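Light Fixture Walk-Through: My Showroom Safety Checklist, With Comments
Posted 11/20/22

I go through this list before we open for the holiday rush, and again in April when the new displays go up. Gladys Tello asked me to write down what I mutter while I'm doing it, so now you get the mutterings too! We have 186 fixtures hanging at the moment, and yes, I look at every one.

CEILING AND HANGING DISPLAYS

1. Canopies tight to the ceiling. OK.
Comment: I give each one a gentle push with two fingers. The big Nyamweya chandelier over the stairs got a new hanging bracket last spring and I still stare at it longer than the rest.

2. Chains and cords free of kinks. One to fix.
Comment: The Pliteo pendant by the front window has a twist near the top. Sakda Duangkaew is taking it down after closing (please don't let anybody sell it before then).

3. Bulbs within the marked wattage. OK.
Comment: I found a 70-watt bulb in a socket marked for 60 a couple of years back and I've been a pest on the subject ever since.
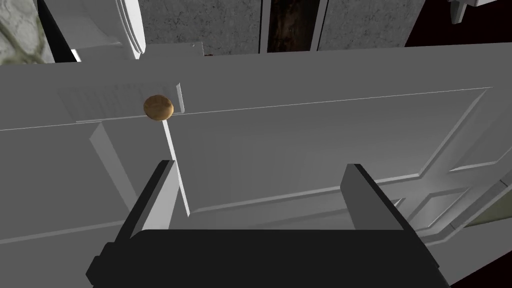

4. Under-cabinet lights. OK, with a note.
Comment: Strip lights are the ones folks forget to check, tucked up where you'd have to crouch to see them. I run my hand along the wire clips and make sure no cord gets pinched when a door swings shut. A light gray-white door with a raised panel shows every shadow in those beveled edges, so if a strip is flickering you'll catch it there long before you'd notice it on the counter. Pladex strips all steady this time.

5. Dimmers. One to fix.
Comment: Dimmer 2 on the back wall buzzes. Esther Chege says she can't hear it, I can, and it's getting swapped!
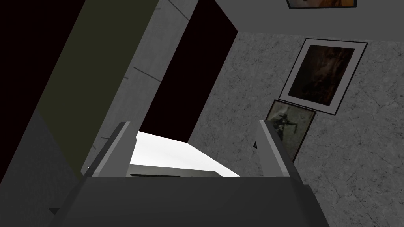
FLOOR LAMPS, CORDS AND OUTLETS

6. Lamp bases steady. OK.
Comment: I nudge each shade at kid height. The Fivach arc lamp stays in the corner behind the sofa, where it can't get bumped.

7. No cords across walkways. Fixed on the spot.
Comment: Somebody had moved a reading lamp and stretched its cord right across the aisle. I moved it back and put a cord cover down anyway.

8. Power strips not daisy-chained. OK.
Comment: Mwende Mfaume relabeled them all and it's so much easier to follow now. 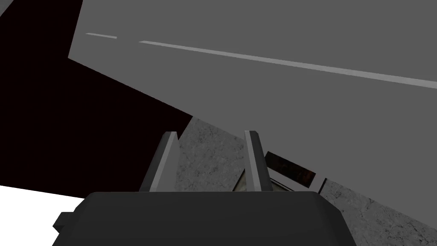
9. Stockroom ladder. Needs new feet.
Comment: The rubber is worn smooth on one side. I've tagged it and ordered a replacement set, so use the short ladder until they come.

10. Emergency exit signs. OK.
Comment: Held the test button down on each and they all stayed lit. Jean Farquharson has the sheet if you need to initial it.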